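Hats, caps and scarves – getting through the winter wash

Posted 22/12/2019 by Soledad Navarrete

Quick one today, pies in the oven. Had a few asking about caps so here goes.

Baseball caps
Not the dishwasher. Please. Cool water in a bowl, small squirt of washing up liquid, old toothbrush for the sweatband. Go easy round the stitching and any patches. Rinse till the water runs clear, then press in a towel – no wringing, the brim never forgives you. Dry over an upturned bowl, away from the radiator.

Straps get grubbier than the rest and always get forgoten. Scrub both sides. Loose threads: snip, don't pull. If the end's going fluffy, a dab of clear nail varnish or fold it under and stitch.
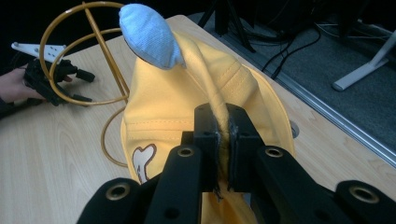

Woolly hats
Hand wash, luke warm. Bobbles off first if they're the popper kind. Dry flat, turn over once. Bobbly bits come off with a razor, very lightly.

Scarves
Pillowcase, knot the top, wool cycle. Fringe combed out while its still damp.

Storing
Shoe box, tissue inside the crowns so they keep their shape. Lavender bag if you get moths. Mine stay put till April.

Gloves next time, if I get a minute.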